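Cell notes: the bin-liner station

The two-arm station at Hombridge had its setup revised in November. The changes are small, but anyone who runs the cell or takes over a shift on it should read this before starting. Busisiwe Mthembu wrote the new setup card, and the printed copy in the Celura binder is the current one. Discard any older version.

Cable routing. Each arm's cable must have enough slack for the full reach to the bin. The old card called for tying the left cable at the shoulder only. It now has a second tie at the elbow. Before the first cycle, jog both arms to the farthest point of the task and back at low speed and watch the cables the whole way. If a cable goes tight or catches on a finger, stop and reroute it. Do not correct it by shortening the motion.

Grippers. Check the finger screws at the start of every shift. Liner film is thin and slides out of the fingers when the faces are dirty, so wipe both faces with a dry cloth and inspect them for nicks. A nick tears the film. Worn fingers go in the tray marked Steyn, with the arm side written on the bag. Replacement fingers need a new zero: close the gripper fully, store the position as program 267, then open and close it 3 times and compare the reading. If the readings do not agree, loosen the fingers, reseat them and start over. 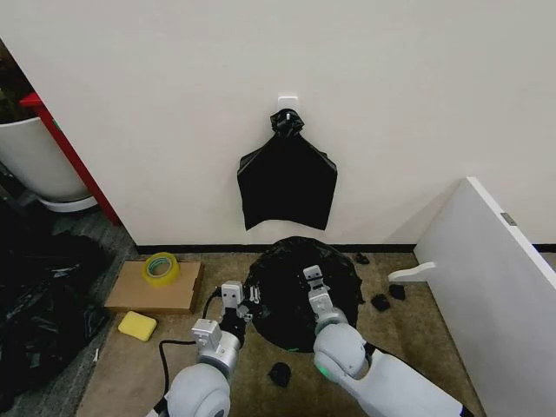
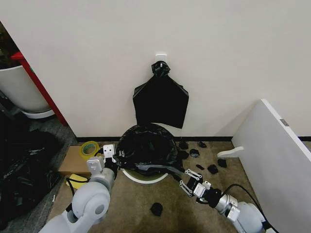
The liner station at Hombridge, both arms at the work position below the bag on the wall hook.

Bin position. The bin goes on the carpet under the wall hook. Keep the hanging bag clear of the arm path. If it is hung too low, take it down and shorten the loop at the knot. The white panel on the right stays where it is. Several faults logged under code 502 this fall came from the right arm being sent too close to that panel during the outward pull. The pull distance has been reduced in the Woritz task file, and operators should not raise it again from the pendant.

Grip force. The left gripper holds the liner near the rim while the right one draws the film across. Set the left side first. Too little force and the liner slips; too much and it marks the film. Begin at the value on the card and go up one step at a time, with a fresh liner for each trial. A liner that has already been stretched gives a false result. Once the left side holds, set the right side by the same method.

Scrap. Torn pieces of black plastic collect on the carpet during a run. Stop the cell and pick them up between sets, including the pieces near the baseboard and the panel. Both arms must be in hold, with the hold light confirmed at the pendant, before anyone reaches in. Leave the stock of bags on the left side of the area, outside the reach of the left arm.

Restart after a fault. Open both grippers, remove the liner by hand, and home the left arm before the right. Homing them together is no longer allowed. Run 4 slow cycles and return to normal speed only if all of them finish without a slip or a cable catch. Write the fault code, the arm and the step number in the log.

The finger inspection sheet is being redrawn with a larger space for notes. Until it is ready, use the back of the existing sheet. Questions about the card or the task file go to Busisiwe Mthembu.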